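Tested at home: the Cason folding fabric steamer
By Rukhsana Dogar

The box promises "pressed in 10 seconds." I have owned four steamers and an embarrassing number of irons, and I have never pressed anything in 10 seconds, so I went in with my arms folded.

The Cason is a handheld steamer with a folding handle and a tank that clips on underneath. It heats up fast, I'll give it that. The trouble starts when you pick it up full. All the weight sits at the front, and after two shirts my wrist was asking for a break. Cason calls this "balanced for control." I'd like to meet the person who balanced it.

On thin cotton it did well. Linen came out better than it went in, but I wouldn't call it pressed. Fleece, terry and plush are where the brochure gets excited, with talk of "lifting the pile like new." I went over an old bath mat twice and let my sister-in-law, Ustyna Horobets, pick out the treated half. She picked the wrong half.
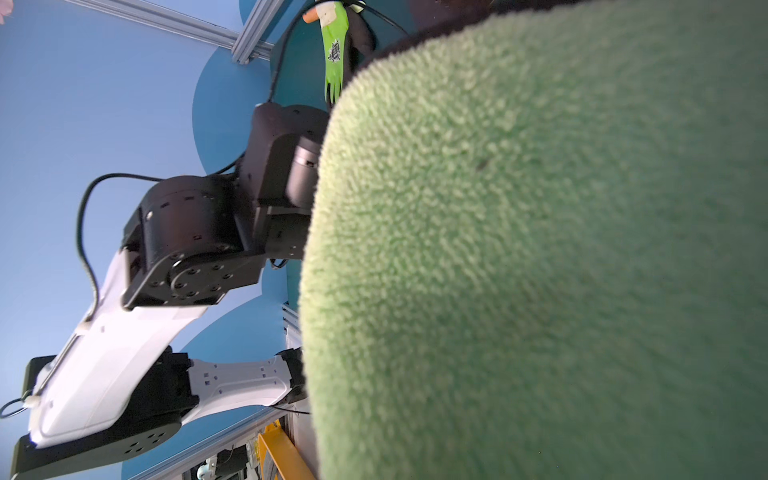
Vol. 2, p. 200

The brush attachment is supposed to fix that. It has soft bristles and a clip that feels like it came off a cheap pen. On looped fabric the bristles catch, so you go slowly, and going slowly means drips. Cason's leaflet blames drips on overfilling. I filled to the line and below the line and got drips both ways.

Then there is the price of keeping it. The filter cartridge is a Cason part, sold only by Cason, and the leaflet wants a new one every August whether you steam daily or hardly at all. A Thorlacius I bought years ago has no cartridge, runs on tap water, and still works. Bohdana Pavliuk wrote in to say hers scaled up within a season, so maybe I've been lucky with my water.

I also tried it on curtains, which is the one job where I might reach for it again. Hung fabric does half the work for you, and the long cord meant I didn't have to move the plug. Silk flowers and other fabric decorations are listed in the leaflet too, on the low setting. I held it well back from a dusty spray of them and the petals opened out a little. The glue at one stem went soft — the leaflet doesn't mention glue.

Noise is average. The switch is on the side where my thumb lands, and I turned it off by accident over and over. The folded handle does fit in a suitcase, though the tank has to be emptied first and never empties all the way. Pack it in a plastic bag.

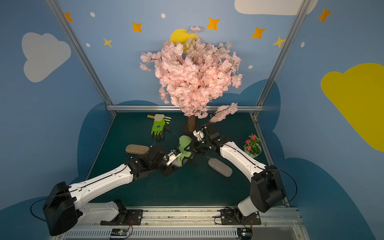

Should you buy it?

If you have curtains and strong wrists, maybe, and wait for a sale. For shirts, a plain iron is quicker and costs less. For towels and plush, shake them out and save your money.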